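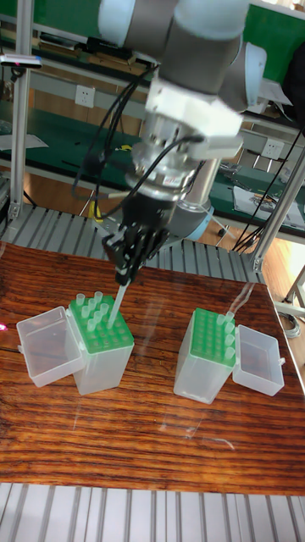 Two part-used boxes, green racks, both lids open.

**Consolidating half-empty tip boxes: does it save anything?**
Posted 07/09/2025 in Bench Habits
14 comments | Print | E-mail this thread

**dryblock**
Our building (Clornolent, second floor) got a memo telling us to merge partly used tip boxes before opening new ones. You move the strays from one box into another until you have one full and one empty, and the empty one goes back for refilling. The memo claims we'll save $557 a year. There is no working shown. I asked how they got the number and was told it was "based on usage."

I don't buy it. Moving tips one at a time is slow, and every one you move spends time out in the air with the lids up. Has anyone here done this long enough to say if it's worth the trouble?

**marginal_gel**
We've done it since April. I was for it at the start and now I'm lukewarm. Nice tidy shelf, I'll give it that. The savings I can't find. We ordered the same number of refills as before, as far as I can tell from the binder.

**tipjarr**
You can't tell anything from a few months of orders. People stockpile. Somebody sees the last carton and orders two more.

**marginal_gel**
Sure, but then the memo's author can't tell either.

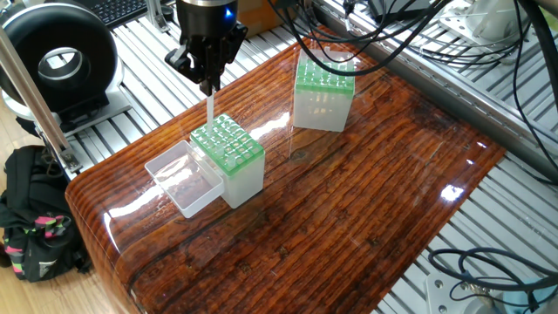
Single tip over the green rack, with its lid laid back on the table.

**dryblock**
My point about air time, right there. One tip goes in, and the rest of the box sits uncovered the whole while. If those tips started out sterile I wouldn't call them sterile at the end. I'd write NON-STERILE on the lid and use them for buffer.

**coldroom_kate77**
Who is merging sterile boxes? Once a sterile box is open on a regular table it's a regular box. Nothing was lost. Use them for loading gels and making up stocks and stop worrying.

**dryblock**
People on my floor are. The memo doesn't say which boxes it means, so they do all of them.

**coldroom_kate77**
Then your problem is the memo.

**pelletpusher**
Also, that's a shiny wood tabletop. Pretty, but with knots and cracks in it I'd be wiping it down before I put anything near it, and I'd want a bench mat. Varnish and ethanol don't get along in my experience.

**tipjarr**
The tips don't touch the table, they go rack to rack. I've seen far worse on steel benches.

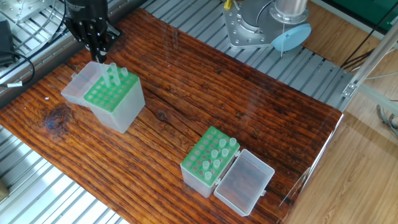
Reading time: 3 min

**oldcaliper**
Long post, sorry. I've been through this at two places, one of them a teaching lab that bought everything from Asatance. What I learned, for what it's worth:

Pick the direction first. Look at which box has less in it and empty that one. With the two racks in the picture I'd clear out the one on the left, which has only a few left at the back, and fill up the one in front. People get this wrong constantly and move the bigger lot.

Fill from a corner. The front rack has them scattered all over, and a multichannel is useless on a rack like that. If you are going to bother, close up the gaps while you're in there. Otherwise all you've made is a fuller mess.

Same size, same maker. Two green racks can look alike and hold different tips. We mixed Vaněk tips with another kind once and they sat at different heights. A whole row wouldn't seat.

Was it worth it? For the teaching lab, yes, we had 4 benches and boxes breeding on every one. For a research group with three people, I doubt it.

**marginal_gel**
"Fill from a corner" is the first useful thing anyone has told me on this subject. Still don't see $557.

**dryblock**
I'm fine with all that as housekeeping. I object to it being sold as savings. And if you mix lots you can't trace a bad one. Does that bother anyone but me?

**oldcaliper**
It should bother you for anything that matters. We wrote both lot numbers on tape on the lid. It worked until the tape fell off.
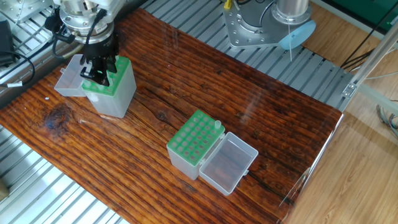 Bench Habits, Issue 7

**pelletpusher**
And what do you do about the last one? The box in the middle has one tip by the corner and nearly every other hole looks empty. I say throw the tip out and send the box back.

**coldroom_kate77**
Throwing it out is a waste, small as it is. Put it in the other box.

**pelletpusher**
With what, fingers? I've watched people do that with bare hands. I'd bin it.

**tipjarr**
Put a pipette on it, pick it up, eject it into the other rack. Or just use it for the next thing you have to pipette. It's a tip.

**coldroom_kate77**
What tipjarr said. And shut the lids when you're done, both of them.

**dryblock**
OK. I'll do it for the non-sterile boxes, one maker per box, and I've written back to ask for the working behind the number. If Dranditz is doing our refills by weight, as someone down the hall thinks, then a leftover tip or two makes no difference to the bill anyway. Will post if I get an answer.

14 comments | 4 shares | Print | E-mail this thread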